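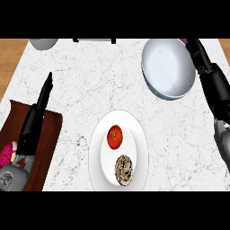
Re: Residency exchange with Fliltwood – shipping and studio dates

Gordon Bouchard wrote on August 18, 2026:

> Before I sign the exchange agreement I'd like to know two things. Who
> pays to ship finished work home if an artist makes something large, and
> can an artist split the stay into two visits? Two of the printmakers in
> Cosodcombe have teaching jobs and can't be gone for the full 10 weeks.
> I also don't see anything in the draft about the open studio. Is it
> still required?
>
> Gordon

Gordon,

I'll take these in order and copy the list, as a couple of other people have asked me the same things off-list.

Shipping. The host pays for materials and the artist's home organization pays for the return of finished work. That's how we did it with Sezer and it caused very little trouble. The one problem was a set of woodblocks that went back by regular freight and sat in customs because the form listed them as lumber. Please have your artists write "printing blocks, used, no commercial value" on the form, and keep a copy. We have set aside 300 dollars per artist to help with crating. It won't cover a big sculpture, but it should take care of a flat crate of works on paper.

Split stays. Yes, with limits. Fliltwood will hold a studio for two visits as long as the first is at least 7 weeks. They can't store wet work or open ink between visits – the room gets used by someone else – but there is a locked flat file for paper and plates. The second visit has to be finished before the end of January, when they close the building for heating repairs.

Open studio. It's still required, and you're right that it dropped out of the draft. I cut the paragraph by mistake when I moved the housing section. It will go back in as section 2, with the old wording: one afternoon open to the public, plus a short talk in whatever language the artist prefers. Fliltwood will find an interpreter if they get a month's notice.

A separate point for everyone. Revov has asked to join as a third partner next year. They have a good lithography press and not much housing. My own view is that we should start with one artist in each direction and see how the housing works out, but I'd like to hear from people who have stayed there. Please reply to the list and not just to me.

Gordon, I'll send the corrected draft once Fliltwood has looked at the storage wording. Don't sign the one you have.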